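Fernier Training Centre
Electrical Controls Room – second progress report to the Koller Fund
Reporting period: August to November

Where we are up to

The room has been fitted out and the two control cabinets are in place. Stage one (power supply, walls, lighting and floor) was finished in September. Stage two (cabinets, labels, teaching material and a first short course) is mostly done, with the items still open listed further down. By the end of November we had spent 70 per cent of the grant. The cost lines are all inside budget except signage, which is over by $470.

The purpose of the room has not changed since the application. Our Certificate II students learn wiring and testing on open boards in the main workshop, and they do well at that. They have had very little time in front of a closed cabinet, where the only information comes from the lamps, the meter and the labels on the door. Employers who take our students for work placement raised this with us more than once. The room gives students somewhere to practise reading a cabinet and working its controls in the right order before they do it on someone else's site.

Room works

Berkard did the electrical work under the quote attached to our application. The new supply to the room runs from the main board in the corridor and has its own isolator beside the door, at a height that can be reached from a wheelchair. The emergency stop was moved from where it was drawn in the plans. On the drawings it sat behind the door when the door was open, and we asked for it to go on the other side. Berkard made the change at no extra charge.

The old shelving came out and the walls were patched and painted white. We had planned to keep the carpet tiles until next year, but two rows had lifted near the sink and the lot was replaced with sheet vinyl. The money came out of the contingency line and was approved by email in August.

Lighting is better than before. There are two banks of lights and we usually leave only the back one on during cabinet exercises. With both on there is some glare on the meter screen, and students standing to one side had trouble reading it.

The ventilation fan is still noisy. It does the job, but the trainer has to raise their voice or turn it off to talk to a full group. Maintenance has it on their list for the January shutdown.

Teaching material

We have written a short workbook to go with the room. It has four units: reading the door, meters and what they show, switching in sequence, and faults and alarms. Each unit has a page of reading, a practical task and a sign-off sheet. The first two units have been used with students and corrected. The third has been used once and needs more work, as the switching task took far longer than the time we gave it. The fourth is in draft.

The sign-off sheets follow the same layout as the ones used in the main workshop, so assessors did not need extra training. One change we made after the first week was to add a line at the top for the state of the cabinet before the student starts. Without it, two students could be assessed on the same task from different starting points and there was nothing on paper to show it.

Use of the room

The first short course ran over October and early November with 20 students. Altogether the room was booked for 102 hours in the reporting period, counting the short course, trainer preparation and open practice sessions after class. Open practice was quiet to begin with and picked up once we moved it to 4 pm, which suits the students who catch the later bus.

Feedback forms were handed out at the end of the short course. Most comments were about wanting more time on the controls and less on the reading. Several students asked for printed door diagrams they could take home, and these have now been made. A couple said they found the workbook wording too formal. We are going through it again with that in mind.

The cabinets

The cabinets came through Telon and arrived in early September, two weeks after the date on the order. They stand side by side against the white wall. The doors are light grey and carry indicator lamps, push buttons, switches and a digital power meter with three stacked readouts. Each group begins with the left door, as the meter and the rotary selector switch are both on it and the first two units are built around them.
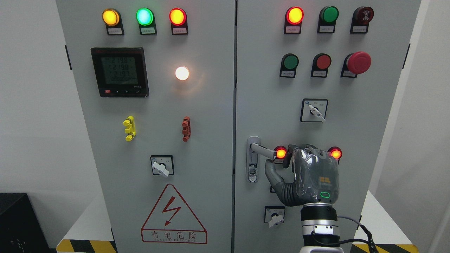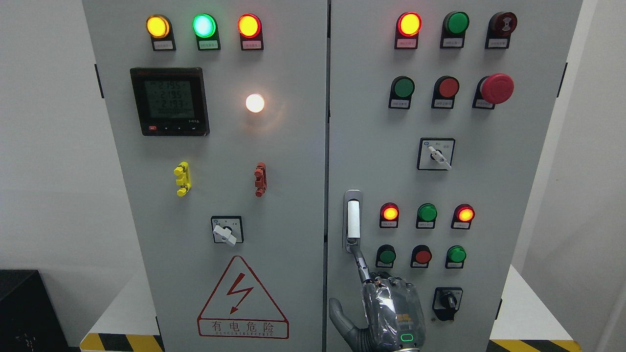

The left and right cabinet doors, with the meter on the left door.

The label plates came with Chinese text, as was stated on the order. Our trainers decided to leave them on. Imported equipment is common on the sites our students go to, and a student who has worked from a translated diagram will have an easier time the first day they meet it. A translated diagram of each door goes into the workbook, and a larger laminated copy is kept in the room. The translation was checked by a technical translator, and this makes up most of the overspend on signage. The rest went on reprinting the laminated sheets after we found a lamp had been given the wrong name on the first run.

Telon supplied wiring diagrams in English for both cabinets. Berkard went over these against the wiring at handover and marked up three small differences, none of them affecting safety. Telon has agreed to send a corrected set. We have asked twice and were last told to expect it before Christmas. Until it comes, the marked-up copy is the one in use and the original has been taken out of the folder.

Problems and changes

The late delivery pushed the start of the short course back and meant that a second group, planned for November, has been moved to February. The students affected have been told and all but one have kept their place.

We underestimated storage. Test leads, lock-out tags and the workbooks are being kept on a trolley that has to be wheeled out of the way when the group is a full one. A lockable wall cupboard would fix this. We would like to pay for it from the unspent part of the furniture line and ask for the Fund's agreement to do so.

Still to be done

Finish unit four of the workbook and trial it with staff.
Rework the switching task in unit three, either by splitting it over two sessions or by dropping the second half.
Get the corrected wiring diagrams from Telon and replace the copy in the folder.
Have the ventilation fan looked at in January.
Run the second short course in February.
Order the wall cupboard, subject to the Fund's reply.

A full list of spending against each budget line is attached, along with the Berkard test certificates and a blank copy of the student feedback form. The third report will follow at the end of the February course and will include assessment results for both groups.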